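Ellery Road Allotment and Garden Society
Minutes of the September general meeting

Held in the Ploltano Hall, small room, starting at 7 pm.

In the chair: Rawiri Lockyer. Apologies were read and accepted.

1. Minutes of the last meeting

Agreed with one correction. Under "Paths", the strip to be re-laid runs from the water trough to the lower gate, and should not have been given as the upper gate. Signed by the chair.

2. Matters arising

The hedge on the lane side has been cut back and the council has closed its letter about it. The lock on the lower gate still sticks. Graphite powder was tried and made little difference, so a new lock will be bought. Members will be told by notice when keys are ready to swap.

The skip was full within a day. It was felt that next year it should come later in the autumn, when people have cleared their beans and know what they are throwing out.

3. Water

The meter reading shows 2572 litres used on the top half of the site in the last month. This is less than feared after the dry spell. The trough by the Nolleck boundary has been dripping from the ball valve and a new washer is on order. Hoses are still to be held in the hand and not left running. Two members spoke against this rule and one spoke for it. No change was made.

A second-hand rainwater tank has been offered by Wovon Nurseries, free if we collect it. The meeting was in favour. The old concrete base behind the shed will need levelling first — Rawiri Lockyer to look at it before anyone fetches the tank.

4. Plot records

The plot list, the waiting list and the rent book are all kept on the old desktop computer, which is slow to start and has twice lost the date. Agreed to print the full list now and keep the paper copy in the metal cupboard. The waiting list will be copied to a memory stick each quarter. 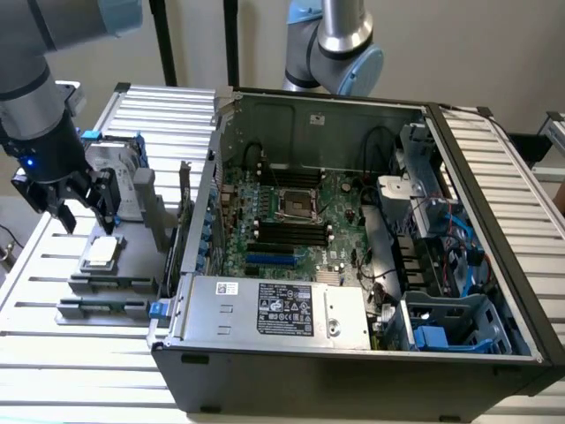
5. Rents

Rent for a full plot stays as it is for the coming year. Half plots go up by £5. This was put to the vote and carried. The deposit for new plot holders was discussed at some length, as two plots were handed back over the summer in a poor state, one with carpet buried in it. A deposit of £100 was suggested and thought too high for people starting out. To come back at the next meeting with a lower figure.

6. Bonfires

Complaints have come from the houses behind the top plots. Fires are allowed from October only, after 4 pm, and only for diseased material and woody waste that will not compost. The wording on the notice board is out of date and will be replaced.

7. Seed order

The order goes in as one again this year to get the bulk price. Lists are to be handed in with the money. Onion sets and seed potatoes are on a separate sheet — please do not add them to the seed form, as happened last time. Late lists will not be taken.

8. Any other business

The strimmer is back from repair. Whoever takes it out must sign the book and bring it back with fuel in it.

A member asked if the old records could be looked through for the date the society first took on the bottom field. The earliest rent book is missing but the one after it may help. 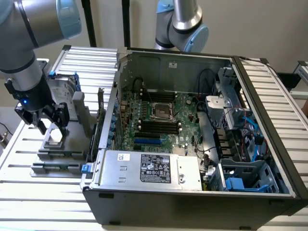

Question from the floor: Can a member on a half plot put up a shed?
Reply from the chair: Half plots may have a small tool store but not a full shed, and it must stand at least a metre in from the path. Ask before building.

It was also asked that cars are not left across the turning space when manure is being delivered.

The meeting closed at 8.40 pm. The date of the next meeting will go up on the notice board.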